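Search the notebook Search Go

Last updated: January

Saturday, bay 2. Damp readings and floor levels, Prestton unit

Carried on with the two-bed park home from Vundaditz. Skirt panels off along the north side. Chassis rails sound, surface rust only at the rear outrigger. Wire-brushed and primed, topcoat still to do.

Floor out of level by 22 mm, hitch end low. Jacked in 4 stages and let it settle between each. Doors in the hall now close without binding. The bathroom door still catches at the head, so the frame has moved on its own account. Leave until the unit has stood a week.

Moisture meter, floor deck: high under the shower tray, normal elsewhere. Suspect the trap seal. Underlay cut back to dry board. Belly wrap torn at the same spot, patch ordered from Hernano.
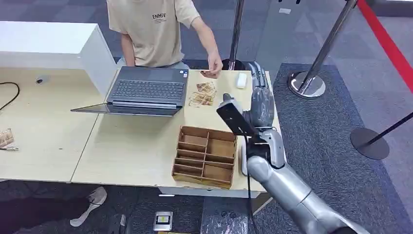
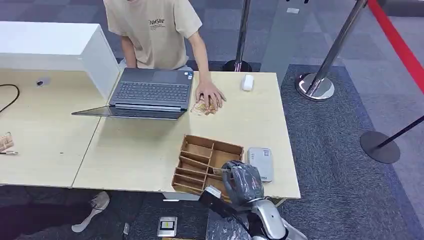
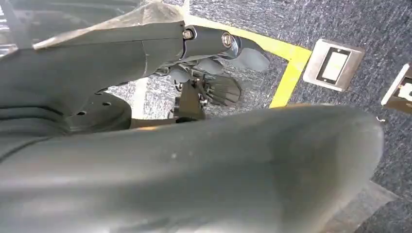

Entry by: workshop desk, Prestton

Costs so far come to 1,597 against this unit, jacks and primer included, labour not. The Mészáros quote for replacement windows is separate and shouldn't be booked here until the sizes are confirmed. The old openings are not square, so measure both diagonals.

Tie-down straps: 2 frayed at the buckle, tagged and set aside. Do not refit. Anchor positions marked on the slab in yellow crayon.

To do: topcoat outrigger, replace trap seal, run the shower for half an hour and take the deck readings again. Check the marriage line on the extension before the roof tape goes on.

Recent entries
Roof coating, second trial
Axle removal and storage
Furnace duct, crossover leak
Skirting vents: spacing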